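Listening to Music: Handout 3
Ground bass, variation and how we hear repetition

Reading for this session: the chapter on variation form in the course reader. Bring headphones. The listening test in October will draw on these notes.

1. What a ground bass is

A ground bass is a short pattern in the lowest part that repeats while the music above it changes. Composers in the seventeenth century used it a great deal, in songs, in dances and in keyboard pieces. The pattern can be as plain as four notes stepping down a scale. A listener may not notice it at first because the ear usually goes to the top line. After a few rounds most people start to feel it, even if they could not sing it back.

The best known example in English music is Dido's lament, from Purcell's Dido and Aeneas. The bass slides down by semitones and then closes with a cadence. The voice does not always begin and end its phrases with the bass. Dido is often still in the middle of a line when the bass starts again, and much of the tension in the aria comes from that overlap. 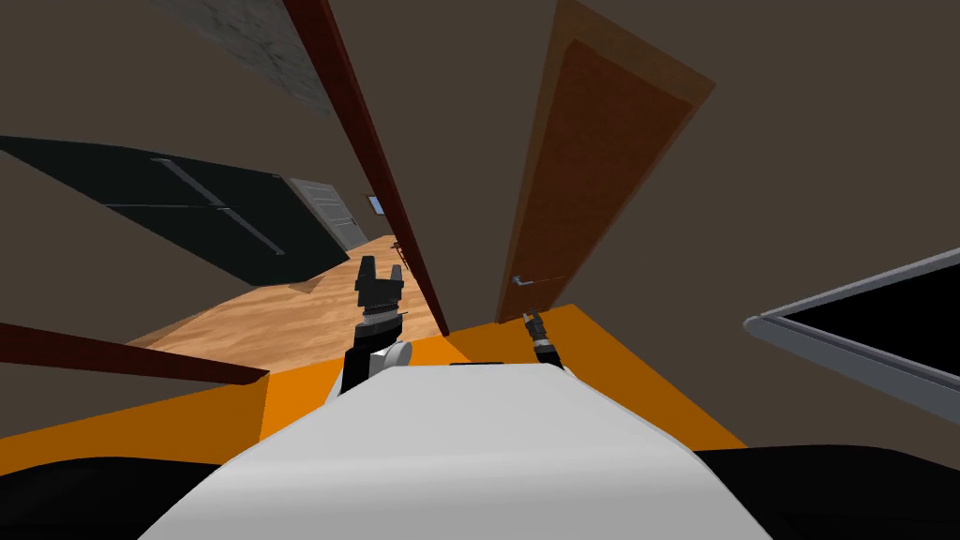

Repetition gives the listener a level to measure from. When the bass stays put, a small change in the melody sounds large. Think of how the eye deals with a tilted view: in the one printed with this section the walls, floor and doors all run at steep angles, and you look for one broad thing to hold on to, most likely the flat orange surface across the middle. A ground bass does that job for the ear. Once you have it, you can follow a melody a long way from home and still know where you are.

2. Variation above a fixed part

There are several ways to vary what happens over a ground. The common ones are:

Rhythm: the upper part moves in longer or shorter notes.
Harmony: the same bass note is given a different chord.
Register: the melody moves up or down an octave.
Texture: voices are added or taken away.

A composer will often use 2 of these at once. In Pachelbel's Canon the note values get shorter in the early variations, and the 3 violins follow each other with the same music, so the texture fills out as well. The bass line is the same eight notes from beginning to end. Cellists complain about it, but it is worth playing the cello part once while a recording runs. You hear the upper parts differently from down there.
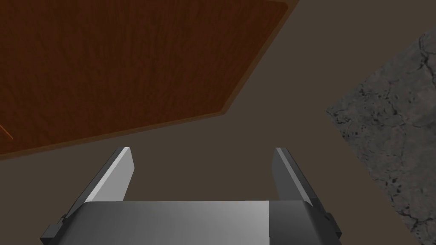 Ívar Kjærgaard

3. Passacaglia and chaconne

Writers have tried for a long time to draw a firm line between these two words. Composers did not use them consistently, so for this course we will not mark you down for choosing one or the other. As a rough guide, a passacaglia tends to keep a melody in the bass, and a chaconne tends to keep a chord pattern. Both are usually in triple time.

The last movement of Brahms's Fourth Symphony is the large example. The theme is eight bars long and is first heard in the wind and brass, with the tune at the top. It then moves about the orchestra. In the slow flute variation the pulse seems to stretch - Brahms changes the time signature there, and the bars are twice as long. Listen to the whole movement before you try to count anything.

4. Listening task

Choose one of the following and listen to it 3 times, on different days if you can.

Purcell, Dido's lament
Bach, Passacaglia in C minor, BWV 582
Brahms, Symphony No. 4, last movement

The first time, write nothing. The second time, hum or tap the repeating part all the way through and make a note of where you lose it. The third time, follow the upper parts and write down what you think the composer changed at the places where you got lost. Those are generally the places where several things change together, or where the theme leaves the bass.

Half a page is enough. Please use plain words. "The violins get busier here" is fine if you say where, either by bar number or by the timing on your recording. State which recording you used, as tempos differ a good deal in the Bach.

5. Terms to know

Ostinato: any pattern that repeats persistently, in any part.
Ground bass: an ostinato in the bass.
Cadence: the chords that close a phrase.
Canon: a piece in which one part is copied exactly by another, starting later.

Next session: theme and variations in the Classical period, starting with Haydn.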